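Chapter 4
The Made Bed

Most people who run a house, a hostel or a small hotel will tell you that a bed should be made every morning. Ask them why and the answers get thin quite quickly. It looks nicer. It is what you do. One manual still in use on training courses claims that a made bed "sets the guest's mind at rest", and offers no evidence that any guest was ever asked.

This chapter takes the bed as its subject and treats the usual advice with some suspicion. We are not against tidy beds. We do think that a student who is going to spend a working life pulling sheets straight is entitled to know which parts of the job protect the bedding, which parts help the sleeper, and which are there for show.

Begin with the layers. Next to the mattress goes a pad or protector, then the bottom sheet, then whatever covers the sleeper. The pad is the layer that beginners forget and that owners grudge paying for. It takes up sweat and spills that would otherwise reach the mattress, and it can be washed. Those are modest claims and we are happy to stand by them. Claims that a quilted pad will cure a bad back, or make a worn mattress feel new, should be read as sales talk until somebody shows otherwise.
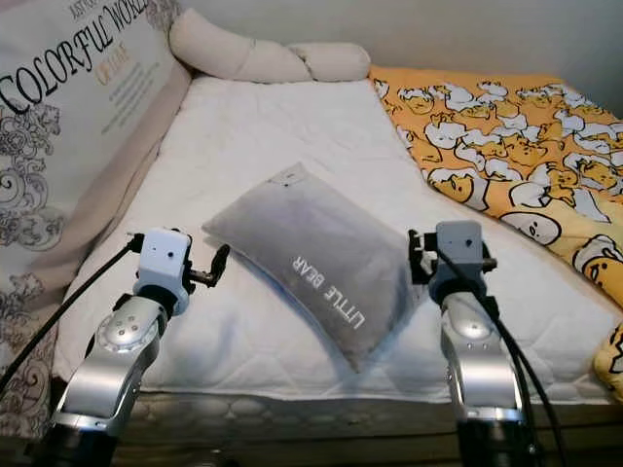

Department of Household Studies – Rooms and Furnishings Team

With the yellow blanket only on the right side, a quilted white pad is easy to inspect, and so is everything left on top of it. A grey pillow marked "LITTLE BEAR" lies at an angle in the middle, and a big cream cushion reading "COLORFUL WORLD" is propped against the wall. Is either of them bedding? Trade catalogues tend to blur the matter. For our purposes a pillow is something a person sleeps on, and a cushion is something that gets moved before they can. The test is use, whatever the label says, and you will find that plenty of objects fail it.

Anathi Mabaso, who taught this unit for 11 years, used to set her students a dull exercise. They had to write down where each cushion in a bedroom went at night. The commonest answer was the floor. She drew no grand lesson from this, and nor shall we, but it is hard to see how a thing that spends every night on the floor keeps a bed clean.

Then there is the matter of straightness. Does a pillow set square to the headboard do its work any better than one lying crooked? We know of no good reason to think so. Square placing does make a missed stain or a split seam easier to spot – provided that the person making the bed is looking for one.

The sections that follow deal with washing, airing and storage. Keep a note of any instruction, ours included, that comes without a reason.

Related chapters
Airing a Mattress: What Is Known – Adwoa Darko
Cushions, Covers and Cost – Augustina Agbenyega
The Linen Cupboard – Zuweira Sarpong
Reading a Care Label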